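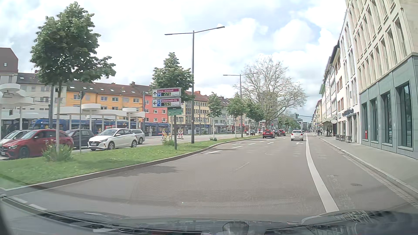
Fig. 1. Urban carriageway with a solid white line marking off a narrow lane along the right curb.

Unit 4 handout: Scheduled cleaning and storage load in the household
Household Operations, evening stream
Prepared by Hạnh Lưu. Revised May 27, 2025.

4.1 Terms

Cleaning load is the total labour time needed to hold a dwelling at a stated standard over one cycle. The cycle used in this unit is 35 days unless a problem says otherwise.

Surface work covers dusting, wiping, vacuuming and mopping. Displacement work covers picking up, sorting and returning objects before surface work can start. The two are recorded separately. Time logs handed in for Unit 3 often merged them, and such logs can't be used for the calculations below.

A holding point is any location where objects wait between uses: a hook, a tray, a hall bench, the top of the dryer. A holding point is either assigned (it has a stated content and a stated limit) or unassigned.

4.2 Displacement work and holding points

Displacement work rises with the number of unassigned holding points. The relation isn't linear. A single unassigned bench in a hallway collects mail, gloves and grocery bags, and each class of object has a different destination. Sorting time depends on how many classes are mixed as well as on how many objects there are.

In the Kalten exercise (see the course reader) the household logged 1765 minutes of cleaning over one cycle, and 300 of these were spent clearing the kitchen counter and the hall bench. After both were assigned, the log was repeated for a second cycle. Surface work stayed level. Displacement work fell, though part of it moved to the basement stairs, a location the first log had not listed.

Benoît Marchal's objection to the exercise should be noted. The second cycle ran through December, when boots, salt and wet mats add surface work at the entrance, so the two cycles don't share a baseline. For assignments, compare cycles from the same season or state the difference in the header of the log.

4.3 Frequency classes

Class A: daily. Sink, stovetop, counters, kitchen floor at the work area.
Class B: weekly. Bathroom fixtures, vacuuming of traffic paths, bedding.
Class C: once per cycle. Inside of the fridge, baseboards, range hood filter, light switches.
Class D: seasonal. Window tracks, dryer duct, behind appliances, closets.

Tasks may be moved up one class on evidence from the log. Moving a task down requires 2 consecutive cycles with no visible soil at inspection. Pet hair is treated as Class B regardless of room.

Order of work within a room is top to bottom, dry before wet. Spray cleaners are left on the surface for the contact time on the label. Never combine bleach with ammonia or with any acidic descaler – this applies to residues in a bucket or toilet bowl as well.

4.4 Storage limits

Each assigned holding point is given a limit by volume or by count. The Vaslow method uses volume: a bin is full when the lid no longer closes flat. Count limits suit flat goods such as towels and bedsheets. When the limit is reached, an object leaves before another enters. Overflow bins are not permitted in the model, as they act as unassigned holding points under another name.

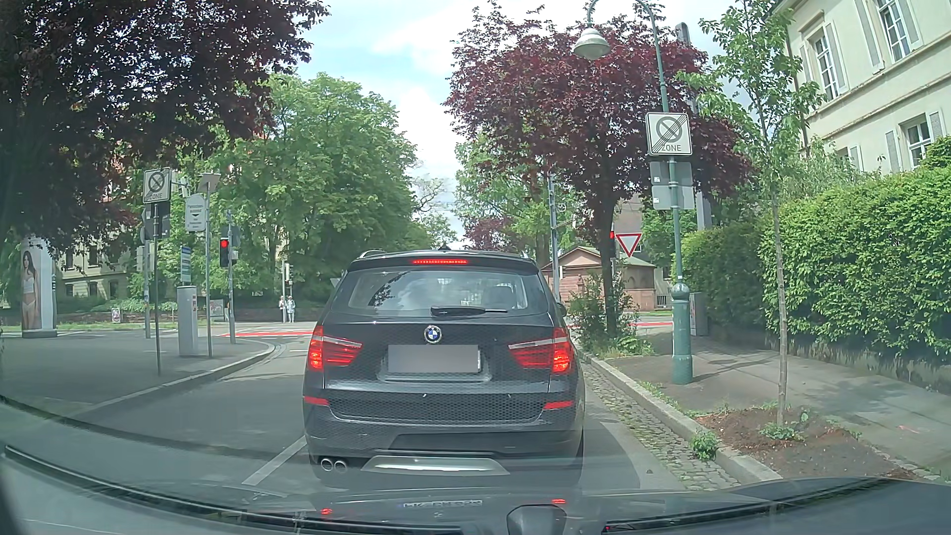

Diệp Cù has asked whether a count limit is workable for children's clothing, where sizes overlap for months and the drawer is over its limit through no fault of the method. The limit should then be set per size, with the outgoing size held in one labelled bin. That bin is itself assigned and carries its own limit.

4.5 Problem set

1. Log displacement and surface work in your own dwelling for one full cycle. Use the two-column sheet.
2. List all holding points by room and mark each as assigned or unassigned.
3. Choose one unassigned point. State its content, limit and limit type, and justify the limit type in two or three sentences.
4. Recalculate the cleaning load on the assumption that displacement work at that point falls by half. Show units.

Submit on paper or through the course page. Questions on the log sheet go to Lợi Bạch; questions on marking go to Hạnh Lưu.

Reading for Unit 5: Ostapchuk, chapter on laundry flow, tables included.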